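Home | Projects | Methods | Checklists | Downloads | Contact

Pre-run inspection checklist for simulated grasping trials, with comments
15 Feb 2018
By the Viranico simulation group

This is the list we go through before a batch of simulated grasping trials is allowed to count towards a result. It was written for the Forkinach study, in which a policy trained wholly on rendered wrist views is compared with one trained on a mix of rendered and real views. Sites joining later, including Bundura, should use the same list and send back their comments in the same form.

Each item has a result (Pass, Pass with comment, Hold, Fail) and a comment from the last full inspection. A Hold means trials may be run but not scored. A Fail means the batch is thrown away and the item is checked again from the start. There are 11 items. At the last inspection 9 were passed, with or without comment, and 2 were put on Hold.

SECTION A. FILES AND SETTINGS

A1. Scene file matches the version named in the trial plan.
Result: Pass.
Comment: Compare the checksum, and ignore the file name. We have had the same name on different files when a scene was saved again after a small change to the lights.

A2. Random seeds written down before the batch starts.
Result: Pass.
Comment: Seeds go in the trial plan. A seed copied out of the log afterwards does not meet this item, even if the number is right.

A3. Physics time step is the same for both policies.
Result: Pass with comment.
Comment: The step was the same, but the mixed policy had its own settings file that repeated the value. If somebody edits one file the other will be left behind. Please move the step to the shared file and delete the copy.

A4. Friction values for finger pads and objects taken from the agreed table.
Result: Pass.
Comment: The table is the one agreed at the Assunção meeting in September. Do not use the values in the older draft, where the pad friction is set so high that nearly any contact holds.

SECTION B. GRIPPER MODEL

B1. Open and closed limits of the fingers match the plan.
Result: Pass.
Comment: Drive the fingers to both limits and read the joint values. Judging the gap by eye from the wrist view is not accepted, as the fingers slope and the gap looks different with distance.

B2. Collision shapes follow the visible shapes closely enough.
Result: Hold.
Comment: The collision shape of the finger tips stands proud of the drawn surface. In slow playback the object starts to move before the drawn finger reaches it. It makes little difference to large objects but could help or harm grasps on thin ones, and we can't say which until it has been tested. Trials may go on. Scores for thin objects are to be left out of the summary until the tips have been redrawn and the item inspected again.

B3. Gripper starts open and clear of all objects.
Result: Pass.
Comment: Run the contact query at step zero and attach the output. An empty contact list is needed for every seed in the batch. Checking the first seed only was allowed in the old list and is no longer enough.

SECTION C. VIEW AND RENDERING

C1. Wrist view is rendered from the mounting position in the plan.
Result: Pass with comment.
Comment: Position and angle were right. The view is tilted by design, so walls and floor will run across it on the slant. Two people reported this as a fault at the last inspection. It is not one, and the horizon should not be levelled before the view is passed to the policy. Levelling changes what the policy sees and makes the trial useless for comparison.

Inspect a still from the approach stage and confirm all of the following:
- both fingers can be seen up to the tips
- the gap between the fingers is open
- at least part of the target can be seen in or past the gap
- no surface is missing or flashing
- nothing in the view carries writing that could give the policy a hint

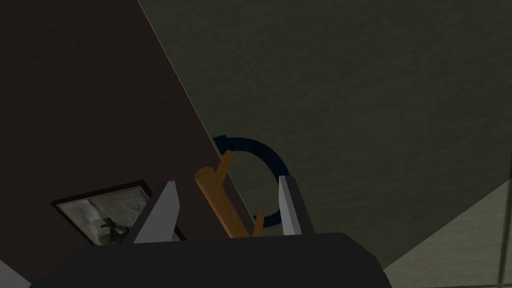 Item C1, approach view: both finger tips visible, gap open, orange-brown bar and dark blue curved band beyond.

Notes on the still. The lower end of the thick bar goes out of sight behind the palm. This is allowed, provided the grasp point in the plan is not on the hidden part. The right finger also crosses part of the blue band. Record any overlap of this kind in the batch notes so that misses can be sorted by it later. The gripper body has no labels or lights on it and passes the last point on the list.

C2. Lighting falls within the range used for training.
Result: Hold.
Comment: The still under C1 is dim, and the very dark brown surface on the left shows hardly any texture. The plan gives a brightness range but does not say whether it is measured over the whole view or only over the target. We measured both ways and got different answers: inside the range on the target, below it on the whole view. Held until the plan is reworded. Do not brighten the render to get past this item.

C3. Background items are fixed across both policies.
Result: Pass with comment.
Comment: Wall pictures, floor texture and wall colours must be the same for each paired trial. The framed picture in the C1 view counts as a background item and must be listed as one. It was missing from the list and has been added. If backgrounds are to be varied on purpose, that is a separate batch with its own plan.

SECTION D. SCORING

D1. Success rule applied by script, with no scoring by hand.
Result: Pass.
Comment: A grasp is scored a success if the object is lifted clear and still held when the hold period ends. The script reads this from the object pose. Where the pose log breaks off early, the trial is marked void and is run again with the same seed. Void trials are reported next to the result and not folded into the failures.

WHAT THE HOLDS MEAN FOR THE RESULT

The early comparison favours the mixed policy, but it should not be quoted outside the group yet. B2 touches the contact behaviour and C2 touches the input to the policy, so either could move the figures. Large-object scores are less exposed to B2 but are still covered by C2.

When both items have been cleared, the whole list is to be gone through again and not just the held items. Changing the finger tips may alter B1 and B3, and any change to the lights means a new checksum under A1.

Return the filled-in list with the contact output, the approach still and the settings file. Lists sent without the settings file will be returned.

COMMENTS (4)

gripnotes
On B2, we saw the same thing with our own finger model. Shrinking the collision margin fixed most of it but the simulation got jittery at the old time step. You may end up reopening A3 as well.

Viranico simulation group
Thanks. We will test the margin and the step together and add a line to A3 if needed.

bench_reader
Could C2 ask for both measurements, target and whole view? It would save arguing over the wording, and you have taken both anyway.

tmk
Is the agreed friction table going to be put under Downloads? The link I have goes to the older draft.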